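Chapter 7
Learning from People: A Visit to a Demonstration Site

In this chapter you will read about
- how a task is shown to a robot by a person
- what a demonstration contains and what it leaves out
- how visitors can watch the work without spoiling it
- why the same small job is repeated so many times

7.1 The open day at Carroll

The first six chapters dealt with robots that follow written instructions. A programmer decides where the arm should go, in what order and how fast. That works well when a part arrives in the same place every time. It works badly in a bathroom, where a sponge may be on the floor one day and in the tub the next.

The Carroll site opens its doors to students every October. The class described in this chapter arrived at 9:30 in the morning and was met by Ruairí Nic Giolla, who runs the household tasks program. He started with a short talk in the entry hall and asked everyone to silence their phones. The group was then split in two. One half went to the kitchen area first and the other half to the bathroom area, and they traded places at 11.

No robot arm was used in the bathroom session. The work was done by people holding a gripper in each hand. A hand-held gripper opens and closes like the one on the end of a robot arm, but a person carries it and decides what to do with it. The person picks things up, wipes, opens drawers and puts things away, using only the jaws. The movement of each gripper is recorded along with video, and the recording is later used to train a robot.
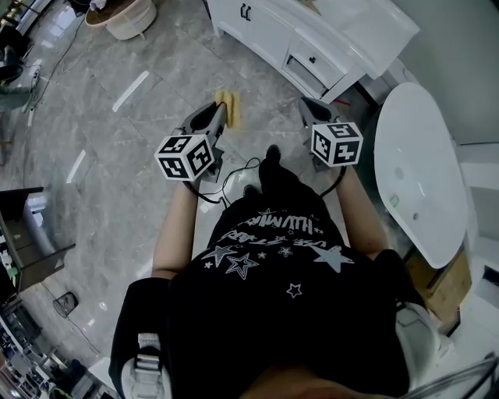

Each recording of one task, from start to finish, is called a demonstration. At Carroll a demonstration in the bathroom area may last up to 300 seconds, and most are a good deal shorter. The set the students were shown, named Imus, held 3,393 demonstrations on the morning of the visit. Of these, 400 were cleaning tasks and 200 were tasks with drawers. The rest came from the kitchen area and a small laundry corner.

Students often ask why so many are needed. A person who has wiped one tub can wipe another. A trained system has only its recordings to go on, and if the sponge was always picked up from the same spot, the system may learn the spot and miss the sponge. The starting positions are therefore changed between demonstrations, and several people take turns so that one person's habits do not fill the whole set.

7.2 Keeping track of the grippers

A recording is useful only if the position of each gripper is known at every moment. One common method uses fiducial markers. These are printed patterns of black squares on a white background, and each pattern can be told apart from the others by a camera. If the size of a printed marker is known, software can work out how far away it is and which way it is facing. When markers are put on several faces of a cube, there is a better chance that at least one can be seen as the hand turns.

Markers have limits. Glare can wash out a pattern, and an arm or a piece of furniture can block it. Conall Keane, who checks the recordings at Carroll with a program called Tatus, told the group that he throws out a demonstration when a gripper is lost for too long - even if the task itself went well.

7.3 Rules for visitors

The site gives every visitor a card with these rules.

Stay behind the line while a task is being recorded.
Do not speak to the person holding the grippers.
Do not move anything on the floor or furniture.
Step over cables, never on them.
Save questions for the break between tasks.

Before you read on

1. Choose a job you do at home with both hands. Write down what each hand does, in order.
2. Try part of that job using a pair of kitchen tongs in each hand. Which steps became harder?
3. Compare your notes with a classmate's. Keep both sets for the Gonier exercise in Section 7.5.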